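### 3.2 Clearing the table

We came to the end of the meal with some fondness for it, as most people who have ever lingered over dirty dishes will understand. Balogun kept notes in the Iston kitchens through July, and her pages return again and again to the tray, and to how readily a bowl stays on it after the eating is done.

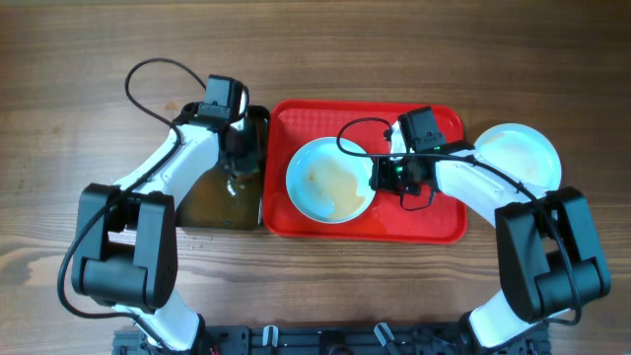

**Figure 9.** Red serving tray with a white bowl, residue in the bottom; dark tray to the left, plate on the bare wood.

Plates, in her notes, tend to drift off on their own, and we came to think of the tray as a small room with its own manners, much as Beddoe had suggested to us over a long lunch in Skivitz.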